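Tins on the shelf: a few words from the Widasstead food cupboard

Good evening to all readers. Mingxuan Jia asked me to write this month about the food cupboard, which many of you pass on the way to the language café and maybe do not open. I have looked after it for 3 years now, and I have opinions about tins which my family is tired of hearing, so I am glad to have a page in the newsletter.

First the news. In June the cupboard will be open for longer, until 17:00, so people who finish the early shift at Sedon can still come. You do not need a letter or a card. You take what you will eat, you bring back a bag if you have one, and that is the whole system. We received 200 tins after the spring appeal, many of them from the families of the Esport children's football group, who carried them here in their sports bags. Thank you very much! My back remembers each of them.

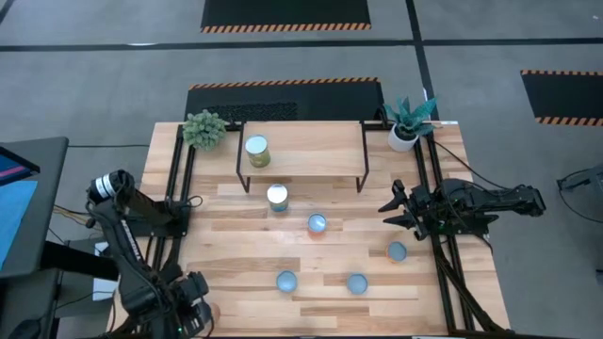
Tins and small cups on the table.

Now a matter about dates, which is the question I get most often. On tins you will nearly always find "best before". It speaks about quality, and it is a different thing from "use by", which speaks about safety and must be respected. A tin of beans which is a little past its best before date, kept in a dry place and with no damage, is normally fine, but the taste can be weaker. When I was new in this country I threw away a full bag of good food because I had mixed up these two lines. I was ashamed when my neighbour explained it to me, and I still think about those chickpeas.

Damage is more serious than an old date. Please do not bring us a tin which is swollen at the ends, which leaks, or which has deep rust. A small dent in the side is usually no problem. A sharp dent on the seam, where the lid meets the body, is a problem, and I will put that tin in the bin even if you look at me sadly. Also, please leave the label on. Last winter we had 4 tins with no label at all, and the Mihăilă family, who are brave people, took them home for what they called the surprise supper. It was dog food in one of them. They did not eat it, but the dog next door was pleased.
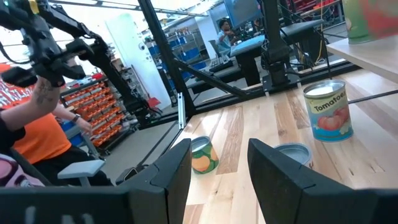
Fruit on the label, ring of metal at the top.

Many people ask what we need. We have enough baked beans until next year. We are short of fish, of cooking oil in small bottles, of coconut milk, and of vegetables without added salt, which several of our older visitors must eat on the advice of the doctor. Tins with a ring pull are very welcome, as some visitors live in one room and do not own an opener. If you have a spare opener in the drawer, bring this also.

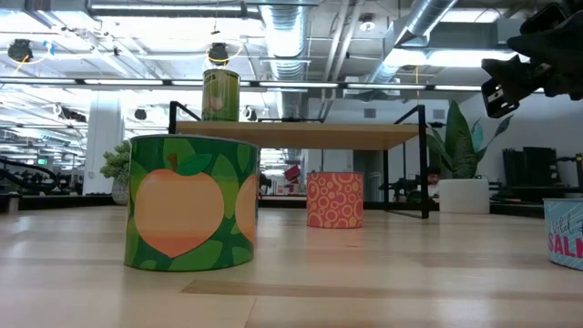

Fruit is the part of the cupboard which goes first, and I would like to give you my mother's pudding, because it needs no oven and almost no money. In our house it was made with pears or with whatever there was. For this month let us say peaches, like the big one on the wide green tin, with its little stem and its leaf. Drain the fruit but keep the juice. Put 4 spoons of semolina in a pan with half a litre of milk and stir all the time on a low heat, until it becomes thick and your arm complains. Add a spoon of the juice and a little sugar if you want. Put the fruit in the bottom of a bowl, pour the semolina on it and leave it to cool. My mother put cinnamon on the top and my sister still refuses it without.

If you would like to help with sorting, please write your name on the sheet beside the kettle. At the moment 17 people are on the list, but most of them can come only in the morning. We drink tea afterwards, and there is sometimes pudding.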